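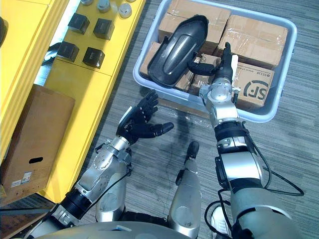

Five taped cartons in a shallow tub, with a molded plastic shell above them.

The case against mixed bins
By Kwesi Nartey
Wednesday, July 24, 2019

A sealed carton and a bare plastic part behave differently in storage, and most small stockrooms treat them as the same thing. Both go into whichever tub has space. I think this is a mistake, and a more expensive one than the usual mistakes of labeling and shelf height that get all the attention.

Take the carton first. It has six flat faces, it stacks, and it tolerates contact with its neighbors. Its contents are identified on the outside, or should be. A carton can be turned on end to fit a gap with no loss except a label that now faces the wrong way. Packing tape adds a little friction between boxes and makes printed labels under it hard to scan in overhead light.

A molded cover has none of these properties. It has a curved face that will not sit flat, a finish that marks, and edges or clips that are the first thing to fail. Placed on top of cartons it slides. Placed under them it carries load at its highest point, typically a ridge, where a glossy surface shows every scratch. The corner of a small box is quite hard enough to leave one.

At Plaselard, where I kept the parts store for spare covers and accessories, we held 2,451 stock lines. Of these, 813 were loose molded parts with no individual carton. The loose parts were a third of the lines and most of the returns marked "cosmetic." We had blamed the supplier for that. Then we moved the loose parts into their own tubs, single layer, face up, and the cosmetic returns fell far enough that I stopped writing to the supplier.

The common objection is space. A single layer of curved parts wastes volume, and a manager looking at a half-empty tub sees a cost. The objection is correct as arithmetic. It leaves out the picking time. In a mixed tub, the picker lifts the loose part out, holds it or sets it down somewhere, finds the carton, and puts the loose part back. Each of those movements is a chance to drop it. The Grostholm layout guide, which we followed for years, allows mixed tubs up to 500 mm long on the theory that everything stays in view. View was never the problem. Access was.

A second objection is that every part should arrive boxed, and then the question disappears. I have some sympathy with this. Juvitz started boxing its covers individually while I was at the store, and those lines gave us no trouble at all. But the boxes took up more shelf than the bare parts had, and small customers buying one cover did not want the extra cardboard. Boxing everything is a decision for the supplier, and a stockroom has to work with what comes in.

Shallow tubs are the right container for either class. Walls lower than the tallest carton let the hand in from the side and discourage a second layer. Rounded inside corners lose a little floor area to square boxes, though they are easier to wipe out. I would not go deeper to save shelf space.
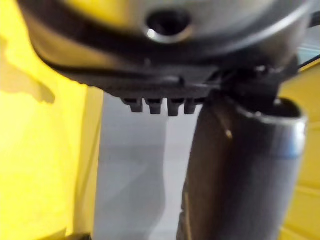
Should loose parts be wrapped if they must share a tub with cartons?
Wrap them in a soft sleeve and put them in last, on top, with the finished face up. Treat it as a temporary measure and move them at the next stock check.

Llewellyn, who took over the store from me, has gone further and separates loose parts by finish, gloss from matte. I have not seen enough of the results to recommend it. Matte parts scuff too, and 2 classes of tub are easier to keep straight than three. The first division, boxed from bare, is the one I would insist on.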